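The last bus to Gasham

My mother kept the key of the house in Haltcombe for eleven years after we left it. She kept it in a tin with buttons and foreign coins, and when I asked her why, she said that a key does not eat anything. I was a child and I found this a good answer.

In September I went back to give it to somebody. I did not know to whom. The letter from the lawyer in Tilen said only that the house was sold and that all keys must be returned, and at the bottom was a reference, 2353, which I had to say at the desk. I took the early bus. It goes over the hill by the reservoir and it stops 4 times, and at every stop the driver turned off the motor and looked at his watch, although he was not early.

The office was above the bakery Jacquet. I remembered the bakery with a blue door, but the door was green and the woman who opened it told me it was always green. She had worked there before I was born, so I believed her. She gave me a roll with raisins and did not want money for it.

Upstairs I had to wait. There was a long room with a carpet, and people were working in it, and I sat down on a chair near the wall with my roll in the paper bag. I did not want to eat it in front of them.
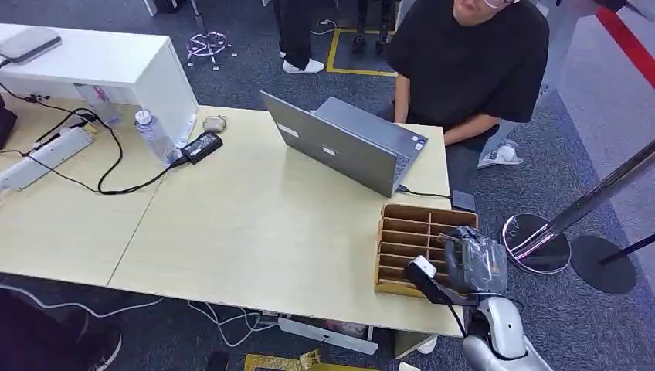
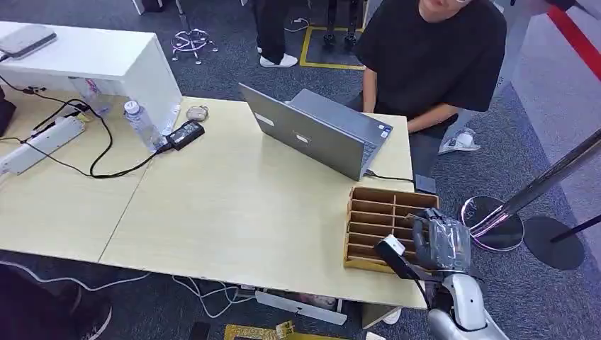 After some time a young man called my number. I said that I had come about the key, and he asked me which key, and I put it before him. It was longer than I remembered and the ring was brown from rust. He turned it over. Then he went away and came back with a paper.

"The front door was changed," he said. "The buyers changed it already in spring."

"So this one opens nothing."

"It could be for the cellar."

I told him that the house had no cellar. He looked in his paper and said that there was a cellar, 2 rooms, dry. I lived in that house until I was nine and I never saw any stairs that went down. I asked him if he was sure that it was the right house, and he read me the address slowly, and it was our address.

I should have left the key there. I signed the paper which said that I left it. But the telephone rang and he turned his chair to the window to answer, and the key was lying by my hand, and I put it in my coat. I have never stolen anything else, unless one counts apples.

The house is 300 steps from the square. As a girl I used to know this number very well, because in winter I walked it with my eyes closed. Now my legs are longer and I did not try. The curtains were new. Somebody had cut down the pear tree and put a bench in its place, and on the bench was a pair of small rubber boots, still with mud on them.

I stood at the fence. I thought that I could ring and say — good afternoon, do you have a cellar? A woman came to the window with a child on her arm and looked at me, not unfriendly. The child waved. I waved also and then I pretended to read the name of the street.

There was still an hour until the last bus to Gasham, where I had to change. I walked around the block to the back side, where the coal was brought in when I was small. In the wall, very low, behind the nettles, was a little iron door. I had seen it perhaps a thousand times. I always thought that it was for the coal and that behind it there was only the dark.

I did not bend down. My good shoes were already wet from the grass, and in the kitchen somebody had started to sing.

On the bus I ate the roll. When I came home my mother asked if they had taken the key, and I said yes, and she nodded and went to look for the tin, to have more space in it for the buttons.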